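3.2 Why people keep old desktop computers

When we began the household visits in Laltville, we had expected to spend most of our time talking about phones. Phones are what the earlier studies of hoarded electronics dwell on, and our interview guide was written with them in mind. It took only a few kitchens and basements before we had to rewrite it. People were glad to show us the drawer with the old handsets in it, but what they really wanted to talk about was the desktop computer under the stairs, and very often they talked about it with a good deal of affection.

We sent the written survey to 1000 households in Laltville and the neighboring town of Flalby, and 500 of them returned it. From those we chose 53 for a longer visit, trying to keep a fair mix of renters and owners, and of people living alone and people living with family. The visits were carried out in June by the first author and Younes Ezzat, mostly in the early evening, and we owe a great deal to the patience of our hosts, many of whom fed us.

The reason given most often for keeping a desktop was that it still had something on it. Family photographs came first, then tax papers, then schoolwork by children who had long since grown up and moved away. Very few of our hosts could say for certain what was on the drive, and that uncertainty seemed to weigh more heavily than any file they could name. One retired bus driver told us she would happily part with the machine tomorrow if somebody would only sit down with her and go through it first.

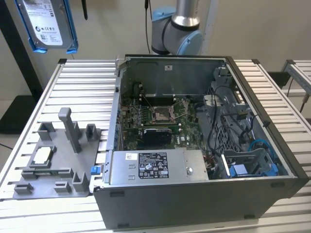 A second reason, and one we had not thought to ask about, was that a desktop can be opened. Several hosts told us that they had once added memory or changed a part themselves, or had watched a brother or a neighbor do it, and they spoke of this as a thing they were proud of. A laptop, in their telling, was something you bought and then replaced. A tower was something you looked after, a little like a bicycle or a sewing machine, and giving it up felt wasteful in a way that giving up a phone did not.

We should say that this feeling did not often lead to repair. The nearest shop willing to look at older desktops, Farouk, is in Gronedthorpe, and a round trip by bus takes up most of an afternoon. Hosts with a car were more likely to have gone, though even they tended to put it off. Figure 2 sets out the reasons for keeping a machine against the distance from the shop, and we come back to travel in Section 4.

There was also a smaller group for whom the computer was simply heavy and awkward, and who would have let it go years ago had the town collected it from the door. Anas Cherkaoui, who read an early draft of this section, suggested that we treat these households separately - they are storing a thing, he wrote to us, and the others are keeping one. We have followed his advice in the tables, and we are grateful for it.

Figure 2. Reasons given for keeping an unused desktop computer, by distance from the repair shop in Gronedthorpe.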